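Work and Automation, Unit 4: When the bench gets a second pair of arms
Lorraine Hollis, July

Reading for this unit: the Clemden case notes, sections 2 and 3. Bring them to the seminar.

The case is a small parts firm in Sidgate. It had 21 people on the benches when the first two-armed station came in, and it has 20 now, one having retired. Most students expect the case to be about job losses and are thrown by that figure. The headcount hardly moved. The content of the jobs moved a good deal.

Before the change, a bench worker picked, turned, checked and boxed parts for a whole shift. Checking was not written down as a task. People did it with their fingers while turning the part over. When the picking and turning went to the arms, the checking went with it on paper, and faults began to reach the customer. The firm logged 62 returned parts in the first month. It then put checking back as a separate job, with its own time allowance.

Points to note:

Pace. A worker at a bench slows down when tired. A worker minding a station has to fit in with its cycle, and breaks at Sidgate had to be agreed again from scratch.

Skill. Corey Tamihana, a bench hand for many years, was moved to setting up. He puts objects out, watches the arms try them, and stops the run when two arms get in each other's way. He told us the work was easier on his back and harder on his head — he went home tired in a different way.

Pay. Setting up was graded the same as bench work for the first year. The union branch argued that it should be a grade higher. Section 3 gives both sides, and you should be able to put either.

Talk. Under the old layout people faced each other over the benches. Several said in interview that they now spoke to fewer workmates in a day. The managers had not asked about this.

The Hoani report covers 584 workers at larger sites and finds much the same on pace, but less on talk. Consider whether its questions would have picked it up.

For the seminar, write one page on a task you have done at work that was never in the job description. Say who would notice if a machine took over the rest. 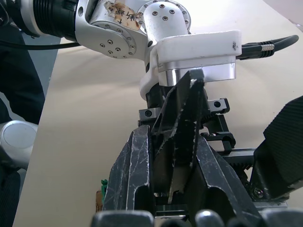
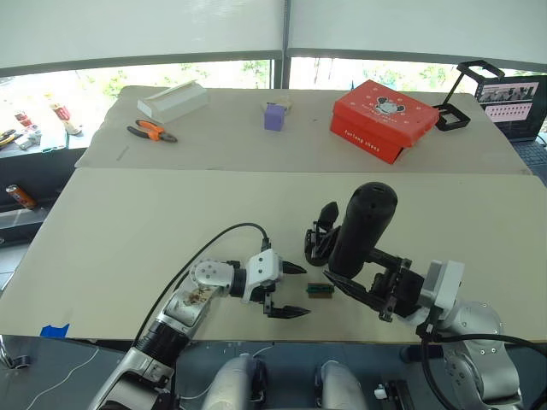
Fig. 4.1 and 4.2. Robot arms with black gripper fingers at a beige work surface.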